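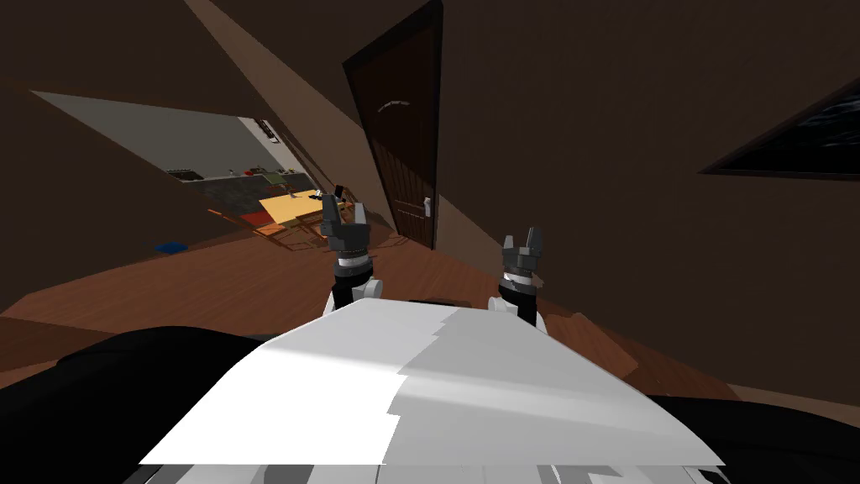 Attic floor walk-through before the robot's first shift – Takdale guest house, September

Filled in by Jianhua Peng, housekeeping lead, from the simulated run. Comments are welcome from everyone on the floor team, and please write as much as you like, I certainly have.

1. Grippers open and raised at start position
OK. Both were up with the fingers apart. Some of you asked me whether you may hand it a folded towel in this position. Please wait until the supervisor on shift has set it to receive.

2. Door clear, handle within reach
OK, with a comment. The lever is small and silver on a very dark door, and Virk would like the robot to try it 20 times in simulation before it touches the real one. Until then one of us opens the door for it, as we do for each other when our arms are full.

3. Floor free of trip hazards
NOT YET. There is a small blue object out on the boards by the opening to the bright room. Red mat beside the yellow table: keep it for now, but I want to see the wheels go over a mat edge on the Bokutham test floor first.

4. Chairs pushed in
NOT YET. They make a real tangle around that table. We have always just squeezed past (I have done it for years with a bucket in each hand!), and the robot can't be asked to do that. Whoever finishes breakfast clearing now tucks them in, and I have added 3 minutes to that job so it doesn't come out of anyone's break.

5. Sloped ceiling and arm height
Open. The left arm stands taller than the right in the start position. Nikomo to set an upper limit before it works near the skylight side.

6. Glare on floor
Watch. The boards are glossy and the floor sensor may not care for it. Ask again after the 33 practice runs are done.

7. People
This one I wrote in myself. Linen carrying goes to the robot, around 109 loads a month, and my knees are grateful. Room checks, guest requests and the final look around stay with us. Nobody's hours change this season – I have that in writing from the office, and a copy is pinned up by the time sheets.

Next check: 7:30 a.m., before carts go up. Items 3 and 4 must be closed.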